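Is a store loyalty card worth it if you mostly buy snacks and milk?

Posted in Household Money

purnlow_82
The little grocery near me joined something called the Berisha card in April. You pay 9 dollars a year and get points on everything, and the woman at the register brings it up every single time. The flyer says members "save more on every visit" but I can't find what a point is worth. I go in for milk, bread, something crunchy for the evening and not much else. Has anyone done the math on these? I don't want to pay for the right to get coupons.

Hendesard
I had the same card for a year at a different store and I'd skip it. My balance when I quit was 3516 points, which sounds like a lot until you try to spend it. The cheapest thing in the rewards list was a tote bag, and I was still short. I asked twice what the points came to in dollars and got two different replies.

What bothers me more is the shelf prices. A member price only means something if you know what the thing cost before the card showed up. Write down five or six items you always buy, with the size of the pack, then check again in a few weeks. At my store the "member price" on coffee was the old regular price. Maybe yours is better. I wouldn't bet the fee on it.

Also read the expiration rules. Mine wiped points after some months without a visit, and the notice went to an email address I never look at.

Mandescombe
depends how much you spend. i like mine, got free eggs once

Hendesard
Once in how long, though? If the eggs cost less than the fee you paid for them.

Purnlow Corner
I'm less down on cards than the first reply but I don't believe the flyer either. For snacks, look at price per ounce and ignore the big yellow tag. Bag sizes change and the front of the pack won't tell you.

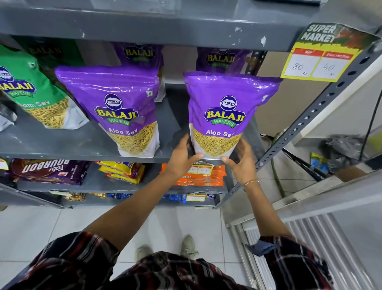 2 min read

With something like the Balaji Aloo Sev, turn the pouch around and find the net weight before you compare it with whatever is on special. Do that for everything on your list and you'll know within a month if the card price is a real cut. Ask if they'll let you try it free first. If the answer is no, keep your nine dollars.

purnlow_82
Asked this morning. No free trial, and she didn't know what a point was worth. Holding off for now.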